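About us

Festetti records people moving robot arms about, and sells the recordings to companies that train software on them. We started with one arm and one customer, and we have been arguing about the word "intelligent" ever since. You won't find it again on this page.

What we do

A customer sends us a list of tasks. Put the marker in the organiser. Turn the clock to face the front. Hang the headphones back up. One of our operators does the task by guiding the arm from a separate set of controls, and we save the camera views, the joint positions and the state of the gripper from start to finish. One go at one task is an episode. The customer's model is then trained to copy the episodes, with mixed results, about which more below.

We don't train models ourselves. We tried it in our second year, under the name Girilberg, and it cost us a winter. The Girilberg model could pick up a glue stick very nicely provided the glue stick was where it had been in the recordings. Move it a hand's width and the arm went confidently to the old spot and closed on air. We learned more about recording from that failure than from anything since, and we still show the clips to new customers, some of whom then go elsewhere.

What we think of the claims

Quite a lot is said in this trade about robots that will soon tidy any room they are shown. We have looked for the evidence and mostly found short films. A film of one success says very little unless you also know how many tries came before it, who set out the objects, and whether the desk in the film was the desk in the training set. We ask those questions of other people's work and we expect to be asked them about ours.

We are also doubtful about sheer quantity. A customer once wanted as many episodes as we could produce in a month, with no other instructions. We could have done it, and they would have got the same mug going to the same corner over and over. We talked them into fewer recordings with more changes between them. Their model got a bit better. It might have got better anyway; they changed two other things in the same month, so we don't quote it as a success.

How the work is done

Our main room is in Draltberg, above a tile shop. It is set up with 14 work areas, mostly desks, with one kitchen counter and a set of shelves that wobbles (customers' shelves wobble too, so it stays). Between episodes the operator moves things: different starting places, different objects, a lamp on or off, clutter added or taken away. There is a sheet saying what to change and when. Left to ourselves we all put the marker back in the same place and swear we didn't.

Each episode is watched through by someone other than the person who recorded it. They mark it as done, part done or failed. Failed episodes are kept and labelled. Some customers ask us to throw them out before delivery and we will, but we tell them it's a mistake, and we keep our own copy for as long as the contract allows.

A full delivery for one desk task is 304 episodes. There is no science behind that number. It is what fitted into the working week when we wrote our first price list, and we have never found a good enough reason to change it. Of the last such delivery, 109 episodes needed a second look because the two people who checked them couldn't agree on whether the task had been finished. Is a marker "in" the organiser if it is leaning across the top? We now settle that sort of thing with the customer in writing before we start.

Who does it

Operators are employed, with paid breaks, and nobody is paid by the episode. We did pay by the episode for a short while. The recordings got quicker and sloppier, and the arms got knocked about. New operators spend their first 14 days recording practice material that isn't sold. Guiding an arm well is fiddly, tiring work, and people who are good at it tend to be good because they are patient. If you can put a pencil in a pot slowly, the same way you'd do it if you weren't being recorded, we may want to hear from you.

What we won't do

We don't record in people's homes. We don't record children. We won't sell a set as "varied" if it was made on one desk, and we won't put our name to a success rate we haven't seen measured. Mbwambo, our tool for checking and labelling episodes, is free to customers while their contract runs. It is slow to load and has an ugly grey menu. It also plays every episode to the end before it lets you label it, and that is deliberate, so please stop asking us to take it out.

Visiting

Customers and people thinking of becoming customers can come and watch. We open the room on the first Saturday of the month, from ten until one. You'll see a good deal of waiting and a fair number of dropped objects. Please use the side door, as the front one belongs to the tile shop, and leave bags in the hall, where there are hooks.

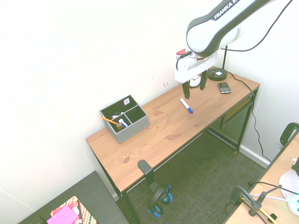
Desk task with marker, clock and organiser, gripper open above the desktop.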